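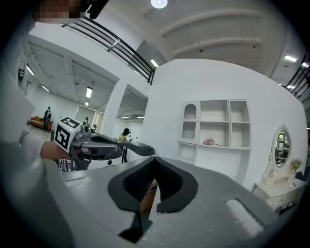 *A cardboard box, tan with a little blue print near the top.*

Orestis Zervas wants 24 dollars a month to mail you coffee, and he swears Tzanetos beans taste better for the trip. I had my doubts. "Freshness is everything," he told me. So when was my bag roasted? He checked – March, he thought.

He says 924 people have signed up. How many stayed past the first bag? "Most," he said, and poured me another cup. It was fine. The corner store sells one I like as much.

"People pay for the surprise," Zervas said. I asked if they could skip a month. "They can email us."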